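Avia Tableware Hire - internal support
Ticket: labels printing low and scanning as the wrong item
Opened by: Lærke Bech
Assigned to: Troels Ravn
Opened: Thu 30 December
Priority: high (changed from normal)
Status: closed, see bottom

Original report

Label printer at the packing bench is cutting the barcode in half. Top half on one label, bottom half on the next. Worse the further you get into a batch. The ones that do come out whole scan as something else, I scanned a dinner plate and got a gravy boat. Have the Sveinbjörnsson order to label before the van and it's 225 pieces. Please can someone come down. Tried off and on.
Lærke

Log (Troels)

Morning. Went down to bench. Printer is the Cutov, the gray one not the old one. Label program is Dakeo. Confirmed both problems in a couple of minutes. Treating as two faults unless proved otherwise, although they started the same day, so who knows.

Fault A = print drifts down the roll.
Fault B = scan brings up wrong item.

Changed priority to high because of the van.

Checked the roll first. Loaded right way up, guides snug, not rubbing. Took it out and put it back in anyway. No change.

Ran the printer's own self test, holding the feed button with Dakeo closed. Self test page prints straight and stays straight. So the printer on its own is fine and the drift is coming from whatever the PC tells it. Wrote that down because I always forget to and then do it twice.

Label size in Dakeo: set to the old size. The old rolls were taller. New rolls came in with the last delivery and somebody (me, possibly) didnt change the template. Changed template to new size, saved, printed a strip. Straight. Great. Printed another strip. Straight.

Went upstairs.

Lærke called down the hall, drifting again. Went back. Template is on the old size again. I did save it. Saved it again, closed Dakeo, opened Dakeo, size correct. Printed, fine. Waited. Printed, drifting.

OK so something puts it back.

Parked A, looked at B while the thing idled. Wanted one item to test with so I'm not chasing a different code each time. Using the Greek key plate, gold rim, brown band, pale green center. Easy to spot and it has a short code with a zero on the front, same as the ones Lærke was having trouble with.
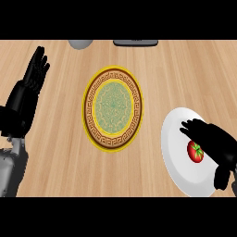
Verna Kasprzak: Zeros on the front! I had this in April with the glassware. Exported the list, opened it in the spreadsheet to fix one spelling, saved, and it ate every leading zero in the file. It didn't warn me. Items with a zero then collided with the ones that never had it. Check if anyone opened the export before it went into Dakeo. Also I fixed mine by hand and would not recommend that.

Troels again. Verna is right, or looks right. Opened the import file in a plain text editor, not the spreadsheet. Codes with a zero on the front have lost it. The item list is 3,578 lines so I am not reading all of them, but every one I looked up in the zero range was wrong. Codes starting with anything else are OK.

So the label prints the short code, scanner reads the short code perfectly well, stock system finds a short code that belongs to a gravy boat. Scanner is innocent. Apologies to the scanner, I had already swapped the cable.

Asked who opened the file. Győző says he did, to add the new cake stands, and it was in the spreadsheet, and it asked him something about format and he said yes. Fair enough, I would have said yes.

Fix for B:
Export fresh from the stock system.
Do NOT double click it.
Spreadsheet, blank sheet, use the import data option, pick the file, set the code column to text.
Add cake stands.
Save as csv.
Open the csv in the text editor and look at the codes before going any further. Do not check it by opening it in the spreadsheet because that will show you the wrong thing even when the file is right.
Then Dakeo, File, Replace list. Not Merge list. Merge keeps the bad ones and puts the good ones alongside.

I used Merge the first time. Hence the previous line.

Cleared the list, did Replace. Looked up the Greek key plate, zero is back. Printed one label, scanned, right item. Printed labels for the rest of that shelf, scanned them, right items. Gravy boat also scans as gravy boat.

B looks done. Leaving open till Lærke has run some real ones.

Back to A.

Template is on the old size AGAIN. Checked where Dakeo keeps templates. There are 2 folders. One on this PC and one on the shared drive. The bench PC saves to its own folder, but the sync option is ticked and it pulls from the shared drive every few minutes, and the shared one is the old size. So my change gets stomped. Explains the wait. Explains why it was fine whenever I was standing there.

Tried saving to shared drive. Access denied. The bench login is read only up there, which I think I asked for myself, a while back, after the thing with the logo.

Eyvindur has the rights. Messaged Eyvindur.

Lærke in the meantime wants to carry on, so workaround for now: Dakeo, Settings, Templates, untick sync. Fix size. Print. Leave unticked. Told her not to close the program.

She did a batch on that. Straight all the way down. Barcodes whole.

One more thing found while waiting. Darkness was set at max. Somebody turned it up, I guess because the half barcodes weren't reading and it seemed worth a try. Max makes the bars bleed into each other on these rolls. Put it back to 3. Scans first time now from further away. If it comes out pale, wipe the head before touching the setting, wipes are in the drawer under the tape gun.

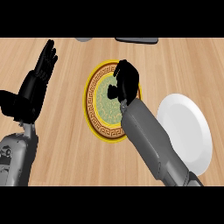

Also please don't peel labels off and stick them back on the roll. Found a few like that. They catch on the roller and the sensor sees a double thickness and skips one, which looks exactly like fault A and will send me down the stairs again. Bad labels go in the bin, or on the backing sheet if you want to reuse them for the crate notes.

After lunch

Eyvindur Overgaard replied:
Shared template updated to the new size. Old one renamed with OLD at the front, not deleted, as the upstairs printer still has a box of the tall rolls to get through. Please don't pick that one at the bench. I have not changed the bench login, read only is staying.

Turned sync back on at the bench. Closed Dakeo, opened it. New size. Waited with a coffee well past the sync time. Still new size. Printed a long strip, straight from first to last.

Rebooted the PC too, just to be sure. Came back up with the right template and the right list. Default printer had changed to the office one, changed it back. Windows thing, unrelated. There's a tickbox for letting it manage the default printer, that's off now.

Lærke Bech:
Sveinbjörnsson all labeled. Had to redo the ones I did first thing, I'd already put them in crates so it was all out again and back in, but they scan now. One crate came up short by a side plate, it was on the wash shelf so not a label thing. Can we have the right size written on the roll boxes? They look the same from outside.

Yes. Written on the boxes in marker. Tall rolls are upstairs only from now on, moved the last box up.

Questions that came in while I was doing this, putting the answers here so I dont have to type them again

Do old labels on stuff already on the shelves need replacing? Only if printed since the bad list went in. Older ones are fine, they have the zero. If in doubt scan it, if the wrong name comes up replace it.

Can we just drop the zeros everywhere? No. The short codes are taken.

Do we need a new printer? No. It's fine. It was never the printer.

What about returns from hires that went out with bad labels? Győző Juhász is going through the hire sheets. Anything affected gets a note on the sheet and is relabeled when it's back and washed. Don't scan those in by barcode until then, key in the name.

Still to do
- ask Dakeo support whether the code column can be forced to text on their side, or at least show a warning
- Verna to check glassware for leftovers from April, she thinks she missed a tray
- instructions for the import, one page, taped inside the cupboard door (me)
- put the scanner cable back, the old one was good and the new one is too short to reach the far crates

Cable done. Instructions half done, printed in draft, taped up in draft.

Closing. Reopen this one if it drifts again, don't start a new ticket, I'll only lose track of it.
Troels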